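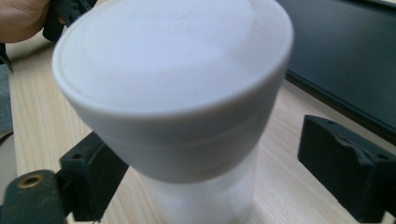

Ticket 321
Subject: Lid stuck on white storage tub
Opened by: Teguh Yusof
Assigned to: Darmawan Ismail
Opened: Mar 26, 2018
Product: Civora tub, white, round screw lid
Status: Closed

Teguh Yusof wrote:

I have a white plastic tub with a wide lid that I can't get off. The lid is broader than the body and has a thick rolled rim. It came from the Nurberg shop with a batch of others and I use it for icing sugar. It opened fine until last week. Now the lid moves a little way, then stops dead. I've tried with dry hands, with rubber gloves and with a tea towel. My wife has tried as well.

There is some raised writing on the lid but I can't make out what it says. Is it a push-and-turn lid? I don't want to lever it with a knife if there is a catch I don't know about.

Darmawan Ismail wrote:

Thanks for getting in touch. The Civora tubs have a plain screw lid, anticlockwise to open. There is no catch. We did sell a push-and-turn type under the Nestska name, and from above the two look much the same, so please check which you have. Press the lid down firmly and turn it. If you hear clicking while you turn without pressing, it is the Nestska.

Please don't use a knife. The body is thinner than the lid and will mark or split first.

Could you also tell me:
Where is the tub kept?
Has it been through the dishwasher?
Does the lid sit level all the way round?

Teguh Yusof wrote:

No clicking, with or without pressing. So it's the plain one.

It's kept on the shelf above the kettle. It has been in the dishwasher, on the bottom rack, and I filled it again the same evening. The lid looks level at the front. At the back there may be a slightly bigger gap, but it's hard to be sure.

Darmawan Ismail wrote:

I think there are two things going on. Sugar has got into the thread and set hard with the steam from the kettle, and the lid has probably gone on crossed. The fact that it moves a bit and then stops fits with both.

Please try this, in this order:

1. Turn the lid clockwise first, only a little, then back. Do that a few times.
2. If it is still stuck, stand the tub upside down in a bowl of warm tap water, deep enough to cover the rim of the lid. Leave it for 10 minutes. Don't use boiling water on these.
3. Take it out and dry the outside properly, lid and body.
4. Put a damp cloth on the table and stand the tub on it. Hold the body low down with one hand and put the other palm flat on top of the lid. Turn slowly. If you squeeze the sides of the lid it goes oval and grips tighter.

Some water may get in. I'd expect to lose the sugar nearest the lid.

Teguh Yusof wrote:

Did steps 1 to 4. Step 1 did nothing. After the soak it went further than before - I'd say a quarter turn - then stopped again. The water in the bowl was cloudy, so something is dissolving. Left it overnight on the draining board and it was as bad as ever in the morning.

Darmawan Ismail wrote:

That is progress. What has happened is that the sugar softened and then dried out again in the thread. Please repeat the soak for 30 minutes, topping up with warm water halfway, and try the lid straight away after drying the outside. Don't leave it to stand.

If the lid is crossed, it will help to press down on the side opposite the bigger gap while you turn.

Teguh Yusof wrote:

It's open. The second soak did it, along with pressing on the front edge. There was a hard ring of sugar all the way round the inside of the lid and the top had gone to paste. I threw the lot away.

One question before you close this. The thread on the body has a rough patch where I think it was crossed. Do I need a new tub, or only a lid? I've got 100 grams of cornflour waiting to go in something.

Darmawan Ismail wrote:

Glad it's off. Wash both parts by hand and go round the thread with an old toothbrush. Let them dry apart, upside down on a towel, until there is no damp left in the groove.

For the rough patch, run a fingernail along it. If it only feels scuffed, carry on using it. If there is a raised burr, rub it down gently with a fine nail file and rinse. We don't sell lids separately for this size. The Setiawan tubs use a different thread, so a lid from one of those won't fit, even though it will sit on top and look right.

When you put the lid back, turn it anticlockwise until you feel it drop slightly, then do it up. Wipe the rim before closing, and move the tub away from the kettle if you have another shelf.

Teguh Yusof wrote:

Only scuffed. Lid goes on and off normally now. Cornflour is in it and it's in the cupboard by the fridge. Fine to close.

Darmawan Ismail changed status to Closed
Resolution: Cleaned by customer, no replacement sent
Cause: Dried sugar in thread, lid cross-threaded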